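Prolorari - housekeeping automation, progress note, September
To: Olga Torres
From: Ademir Aguiar
cc Gervásio Conceição, Zhiqiang Deng

Olga, short one, between shifts. Full costs to follow when Rangel send their invoice.

Where we are. Second month of bathroom work. 1,234 demonstrations recorded with the hand grippers, all by our own room staff, on paid hours. Towels mostly, plus fittings and anything chrome. Zhiqiang has the lot and is training on it now. Nothing autonomous in guest rooms yet and wont be before you sign off.

Shiny things still the weak spot. Grasps on polished metal fail more then on cloth, Zhiqiang thinks it's the reflections. Asked for more handovers from one gripper to the other, different angles, low ones too.

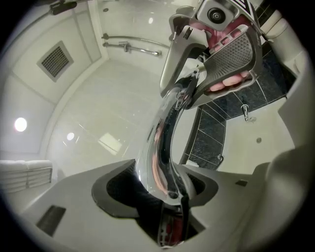
Bathroom session: curved chrome piece between the two grippers, folded towels at left.

What it means for the staff. Mixed. Edivaldo Evangelista did most of the recording and likes it, wants to stay on. Others find the grippers heavy on the wrist after about 30 minutes, so we swap people over at that point. That eats into the room list and the floor supervisors have noticed. Two people asked me straight out if they are training their replacement. I said no posts go during the pilot, which is what you agreed, but they want it in writing and I think they should have it.

Job titles: recording work has no grade. Gervásio is drafting one. Pay needs to be settled before the next block, not after.

Late / slipped:
- Metel trial on the linen trolleys, parts not here
- Grullik scheduling software, login problems, still on paper

Need from you:
- letter to staff re posts
- OK for 2 more sets of finger pads, current ones wearing
- a yes or no on evening sessions. Staff would rather finish by 4pm, so would I

Next note once the chrome retraining is done. Ring if urgent, am on the floor most mornings.

Ademir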